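Sorting out the block bin
March 2025 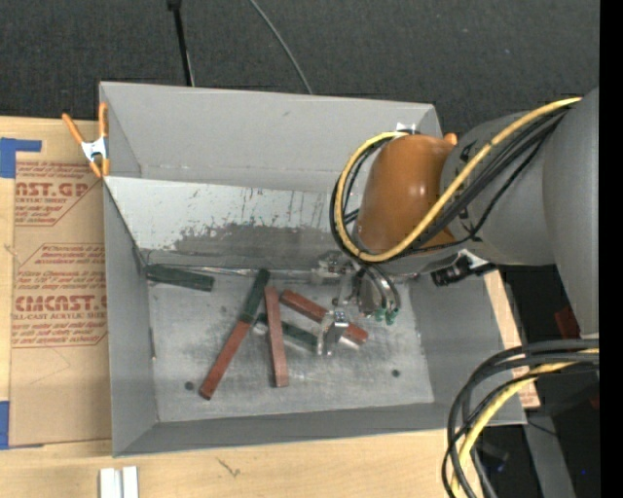

Red and green blocks in the grey bin.

I've spent the last few evenings going through the toys in the back bedroom, and the blocks came last. They had been living in a cloth bag that split down one seam, so every time anyone moved it a few ended up under the bed.

The grey bin is a much better home for them. It's big, it's open at the top and it can take a knock. The metal floor inside is scuffed and smudged already, so I won't be precious about it. I gave it a wipe with washing-up liquid first — the marks stayed put.

Zerrin Ersoy asked whether I'd keep the colours apart. I tried that years ago with two ice cream tubs and it lasted 24 hours. They go in together now, reds on top of greens, whichever way they land. The long ones are the most useful, as they make decent bridges and garden walls.

The old bag has gone in the rag pile. I still need a lid, or at least a bit of board cut to size, and Wandham market had some offcuts for 5 pounds last time I looked. The jigsaws are next, and I know there are pieces missing from at least two of them.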